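From: Jade Furnival
To: Koltdale parts-swap list
Subject: Re: [koltdale-swap] yellow trays and small boards

Lindiwe Makhubela wrote:
> Before I drive over to Wollthorpe in February, could you say what shape
> the yellow stuff is in? I don't mind wear. Also, are you still putting
> boards in with it, or are those going separately? I can use round ones.

Hi Lindiwe,

Still have it. The boards go with it unless someone asks me to split the lot, and so far no one has. The price is 26 for everything, same as in my first post. 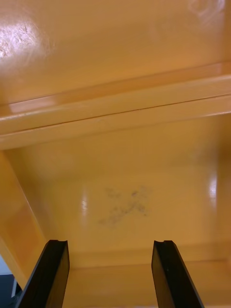
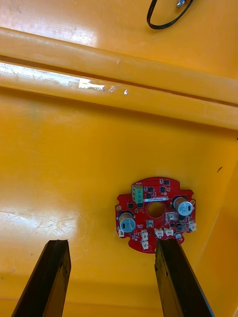 Wear first, as you asked. I haven't tried any cleaner on the yellow, so it comes as it is. There is a dark smudge on the back wall below the ledge, and the floor has some whitish scuffs and fine scratches toward the lower left. Dish soap would be my first try – I'd stay away from anything gritty on a shiny finish like that.

I can't tell you what the board came out of. It was in the box from the Grenavine clear-out with no paperwork, so please take it as untested. If you need the hole in the center to fit something, bring the part with you.

Pickup is at 81 Wollthorpe Road, side door, any time after 4 pm. I can hold the lot until the end of the month.

Jade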